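How do you close a pink mailer box so it stays closed?

Posted by Rosalinda Castillo

I sell refurbished flash drives with recipes on them (don't ask, my aunt has opinions about lamb) and I ordered 1000 of those flat pink cardboard mailers from Clirandale. They fold up beautifully. Then I put a drive in, shut the lid, and ten minutes later it has opened itself like a clam. I've tried leaning on it. I've tried the dictionary. Is there a trick, or do I own 1000 pink trays?

Eirini Dimitriou

The side flaps on the lid go INSIDE the walls, and most people tuck them outside or squash them flat. Stand the lid straight up first. Bend both side flaps inward along the crease until they stay bent by themselves. Then bring the lid down slowly and steer the flaps between the wall and whatever you're mailing. The front edge goes in last. If there are slots in the walls, look for matching tabs before you force anything.

Do the creases hard, with a thumbnail or the back of a spoon. New cardboard remembers being flat and would like to go back to it.

Ademir Macedo

tape

Sølve Berge

Tape works, but then your customer meets a lovely pink box with a scar on it. I'm with Eirini. I'd add that a flash drive in a box that size will rattle all the way to Vornham, so crumple some tissue under and over it. The tissue pushes up on the lid a little, so don't overdo it or you're back to the clam.

Mine is also pink and also a diva. Look at the creases on the flaps before you start folding.

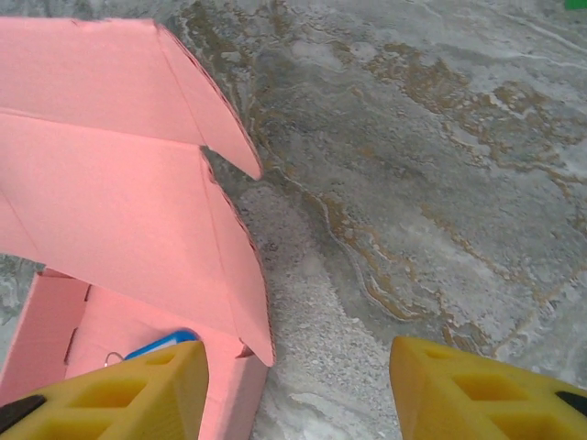
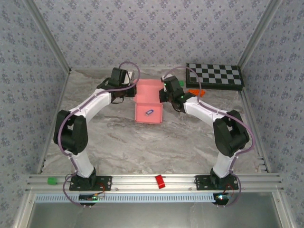 Pink mailer, open on the marble-patterned surface, both times with something small and blue inside.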